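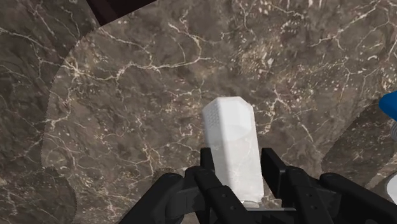

Notebook 4, p. 156

February, late afternoon. The Trotix handset got to the bench before the store that sells it had a price for it. Kerstin Lie says Plelden shipped eight early by mistake and wants them back. Seven are going back.

Setup took almost 4 hours, most of it one progress bar. Voice commands work if you talk like a train announcer. Asked it for the weather, got a timer.

Battery log starts tonight. Engström SIM still won't register, try the Dernari one. Don't post photos of the box, Kerstin.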